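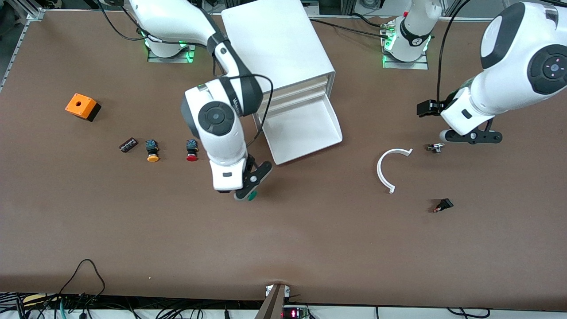

The Orkby bench, bottom drawer out, parts down.

Picked the best of 6 checkpoints, got 58 percent, now a reviewer is unhappy. How bad is this?

I have a two-arm setup and a learned policy that tidies small electrical parts into the bottom drawer of a little cabinet. Terminal block, push buttons, a switch, a few other bits. One trial is one layout of parts, and it counts as a success if everything ends up in the drawer and the drawer ends up shut. The project is called Orkby and I have stopped apologizing for the name.

We trained on 1,139 teleoperated demonstrations. I saved checkpoints during training and the last 6 looked identical on validation loss, which as everybody here knows tells you very little about whether a robot can pick up a button. So I ran 24 trials on each of them on the real arms. The best one got 14 out of 24, and that's the 58 percent that went in the abstract. Our previous method, Wirnason, got 11 out of 24 when we tested it back in the winter. The abstract says we "substantially outperform" it.

Reviewer 2 writes that the comparison is "not informative as presented" and wants to know how the checkpoint was selected. I selected it by noticing that it was the best one. That seemed like a good reason at the time.

My questions:

Is choosing a checkpoint on the same trials you report really such a crime? Everyone I know does it, and some of them have jobs.

Is 24 trials too few? Each one needs a person to lay the parts out and then stand there with a hand near the stop button, so "just run a thousand" will not be received warmly.

Is there any way of rescuing the result that doesn't involve redoing everything? The revision is due at the end of May and I would like to see some of May.

Extra details in case they matter. Part positions are "random", meaning I put them down wherever felt random. The lighting doesn't change. The drawer starts open in every trial. Same person (me) resets the table and judges success.

Answer 1 (accepted)

Your reviewer is being polite, and you should probably send flowers.

Take the sample size first. With 14 successes in 24 trials, a 95 percent Wilson interval runs from 39 percent to 76 percent. So the honest reading of your headline number is "somewhere between disappointing and pretty good." Wirnason at 11 of 24 is 46 percent, and that sits comfortably inside the same interval. If both of these had been the same policy on two different afternoons, you wouldn't have raised an eyebrow at a gap of three trials.

The selection makes it worse. Suppose all your checkpoints are secretly identical and each of them succeeds 46 percent of the time, exactly like the old method's score. Run 24 trials on each and keep the winner. The standard deviation of a single score is about ten points, and the best of six draws lands on average a bit more than one and a quarter of those above the truth. Do the arithmetic and the winner comes out in the high fifties. In other words, your result is what you'd expect to see from a method that improved nothing, plus a maximum. I'm not saying Orkby improved nothing. I'm saying your table can't tell the difference.

It isn't a crime, it's a spending mistake. You paid for a lot of robot trials and used nearly all of them to choose between checkpoints you already suspected were the same.

What I would do with the time you have:

Report all the checkpoints you already ran, every score, in one table. You have this data. It costs you nothing except some pride, and if the average across them is well above 46 percent then that is a much stronger claim than your best score ever was. Look at this number before you do anything else, because it tells you how worried to be.

Then freeze one checkpoint. Keep the one you chose, that's fine, but throw its selection trials out of the headline and run new ones. Run Wirnason again too, in the same session. A baseline from the winter was tested on a bench that has since been bumped, cleaned and recalibrated, and by a person who was less tired of it.

Make the layouts real. Write a script that draws part positions from a seed, print them or project them on the table, and give both methods the same list. Your hand-placed "random" is going to drift. People put things where the gripper can reach them once they've watched it fail for a week, and they have no idea they're doing it. With shared layouts you can also do a paired comparison: throw away the layouts where both succeed or both fail and look at who wins the rest. That usually squeezes more out of the same afternoon when some layouts are just plain harder than others.

Alternate the two methods, too. Don't run all of one and then all of the other.

And please have somebody else judge. If they can't be kept from knowing which policy is running, at least write down beforehand what "shut" means. I promise there's a drawer position that you score as closed for Orkby and open for Wirnason.

Comment from the asker: I checked. The mean over all the checkpoints is under 50 percent. I'm going for a walk.

Comment: Walks are good. Under 50 still isn't a loss, it's a "we don't know yet." Rerun it and find out.

Comment from the asker: Also I looked at the video for the trials I scored as shut. There is indeed a drawer position.

Answer 2

Have you tried collecting more demos? We went from a few hundred to a lot more and it fixed most of our problems. 1,139 is OK but I would double it. Also try a bigger image encoder.

Comment: The question is about measuring the policy. If they double the demos they'll have a new policy they also can't measure.

Comment: sure but it would be better

Answer 3

Agree with the accepted answer, adding one thing that saved us when we were evaluating on the Lashari bench and couldn't afford many trials either.

Stop scoring the whole task as one yes or no. Your trial has obvious pieces: each part picked, each part released inside the drawer, drawer pushed home. Score them all separately. A policy that puts every part away and then leaves the drawer a finger's width open gets the same zero as one that gropes at the bare table until the timeout, and those two are very different animals. You already paid for the trial, so you might as well write down what happened in it.

Two cautions. Parts within a single trial are not independent. If the table has been nudged, they all go wrong together. So don't multiply trials by parts and announce a giant sample, because Reviewer 2 has seen that trick as well. Resample whole trials if you want error bars. Second, decide on the scoring before the rerun, or you'll find yourself inventing a category called "mostly grasped."

On our bench the per-stage numbers showed that nearly every failure was the final push. Picking was fine. We'd spent a month improving picking.

For the seeded layouts we use a small script called Ernamura that throws positions and rejects the overlaps. Any script that does this is fine, ours is ugly. The one feature worth copying is that it logs the seed with the trial, so when you're arguing about a failure later you can set the table the same way and run it again. Seeing the same layout succeed on the second try is very educational. Do that a few times with a "deterministic" setup and you'll get a feel for why 24 is a small number.

Comment from the asker: Mine is the final push as well, by the look of it. I also spent a month improving picking. The rerun starts tomorrow at 9 a.m. and someone from the next lab is judging, in exchange for which I judge theirs.

Comment: Agree on what shut means before the coffee.

Contact the moderators | Content belongs to its posters, all rights reserved | Back to top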